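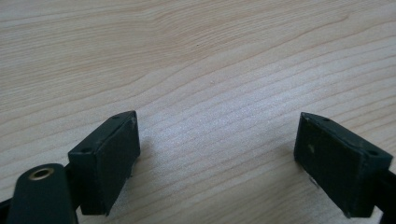 Figure 2. Open pose of the hand-held gripper over the table, used as the start pose for each demonstration.

3.2 Collecting demonstrations

Demonstrations were recorded with the Grarlow hand-held gripper at the Plilton site. Four operators took part, each trained for one morning by Morrison. An operator begins with the fingers apart, closes them on the part, carries it to the tray and opens them again. Finger width and tool pose are logged for the full motion. We kept 298 demonstrations by hand and 139 by remote control, the latter using the Skinner arm. Trials in which the operator regrasped the part were removed before training. Both sets share the same action format, so the policy in Section 4 needs no change between them.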